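4.2 Small things on the shared table

Of the 855 diary entries our households sent back, a surprising number had nothing to do with meals at all. They dealt with the little items that come to rest on a table between one meal and the next, and which belong, in some loose way, to whoever is going to cook or tidy next. Ginger was mentioned again and again, along with garlic, loose sweets, and the odd vegetable that had been taken out and not yet used. Arabzadeh, writing on the kitchens of Ullerico, calls these "waiting things", and we have grown rather fond of the phrase.

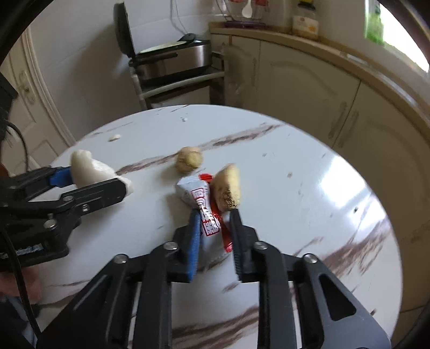

Figure 4. A wrapped sweet beside tan pieces, one of them resembling ginger root, on a round table with a marble-patterned top.

What interests us in Figure 4 is how close together the sweet and the root-like chunk lie. Cupboards keep such things well apart – sweets in a tin, roots in a basket or a cool drawer – and yet on a table top they seem to be good neighbours. Our participants in Drokow rarely saw anything odd in this. One grandmother told us, over a very long and very pleasant cup of tea, that a table was where you put whatever your hand was holding when the telephone rang.

Of the 46 households, 44 had a table of this shared kind, and it was usually the one nearest the cooker. We return to the question of who clears it, and when, in Section 4.3.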